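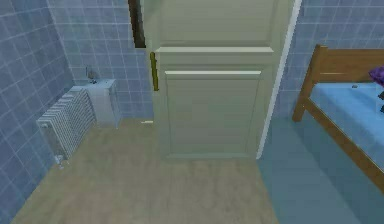

Iltetti is a research group that studies how machines learn to move through homes. We develop methods for training household robots in simulated rooms and publish the results for others to test and build upon.

Our main line of work, Gristley, concerns doors. A robot that has practiced with a single door often fails when the color or the angle changes. Gristley varies these details during training and asks the robot to judge the state of the door before it plans a movement. In our most recent study, the method was tested in 41 simulated rooms, and failed attempts fell by 22 percent compared with our earlier approach. 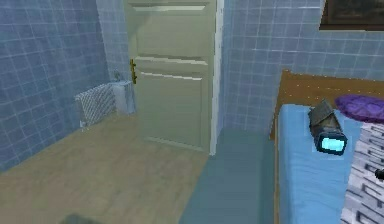
Simulated bedroom with the door closed and a flashlight on the bed.

The group has 11 members and works from offices in Nerkside. Room models are prepared with Kwak, our in-house scene editor – now in its fourth version – and are reviewed before each study begins.

Iltetti welcomes inquiries from universities and public laboratories. Applications for visiting research positions are accepted each year until the end of August.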